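Letter Week

Letter Week is a yearly custom in the town of Vonmont in which residents send short handwritten greetings to people they do not live with. It runs for seven days in February and ends on a Friday evening, when the last cards are handed over in person. The custom overlaps with Valentine's Day in some years but is separate from it, and most of the cards go to neighbors, former teachers, coworkers and relatives.

Origin

The custom began at the Sequeira stationery shop, which had 900 blank cards left over from a canceled order and gave them away at the counter. Customers were asked only to write something on the card and send it to a person in town. By the end of the week 721 had been taken. The shop repeated the offer the next winter with plain folded cards, and the local paper started using the name Letter Week soon afterward.
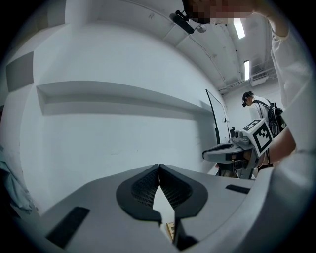

The shop later moved to Dasby Street and stopped giving out free cards, but by then schools and churches had taken up the habit on their own.

Form of the greeting

A Letter Week card is short, usually two or three sentences. It names the person, mentions one thing the sender remembers about them, and closes with a wish for the rest of the winter. Rhymes are common among older senders. Printed verses are accepted, though many people add a line by hand under them. Cards are signed — unlike many valentines, which may be left anonymous.

Common closing lines include "Warm days to you," "Until the thaw" and "Thinking of you on your street." The last of these comes from the early cards, which were often addressed with a street name and no house number.

Text messages

Messages sent by phone became part of the custom later. Gerardo Lo Presti collected 54 of them in a booklet, Until the Thaw, along with 700 lines copied from older cards. Some families treat a text as a reminder that a card is on its way. Others send only the text.

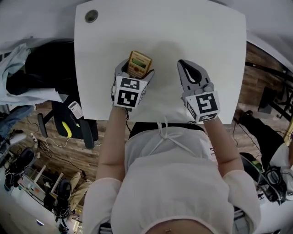
A-yeong Cho has argued that the phone messages are closer to the first cards than the printed ones are, as both were written quickly and with one person in mind. Lo Presti disagreed in the second printing of his booklet, where he wrote that a greeting had to be kept somewhere to count.

Related customs

The nearby town of Mukovano holds a similar week in the fall, with greetings left on doors. Its cards are unsigned until the last day, when senders may come back and add their names.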